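15 August 2026, Sumbridge, cell bench

Week 3 of the arm on the 4680 bench. Fahy's sheet still promises 100 picks an hour. I'll believe it when Kelly stops keeping her own tally.

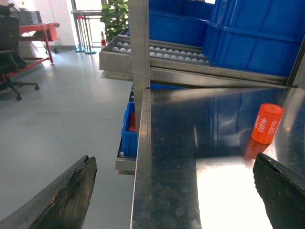 Maeve's point from the shift talk: the job used to be handling cells, now it's watching something else handle them. Same hours, same pay, stiffer neck. Daithí likes it, but he got the tablet.

Bins still get loaded on the rollers by hand. The plan leaves 30 minutes a shift for that. Soudabeh says it takes longer and I side with her.

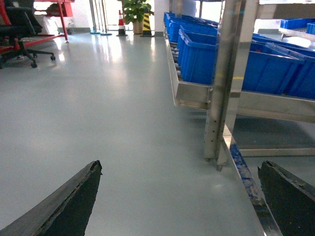

Asked Jarlath who gets called when it stops on nights. No answer yet. Pads look chewed at the tips, need to find out who orders those. Not signing the June staffing numbers until both are settled.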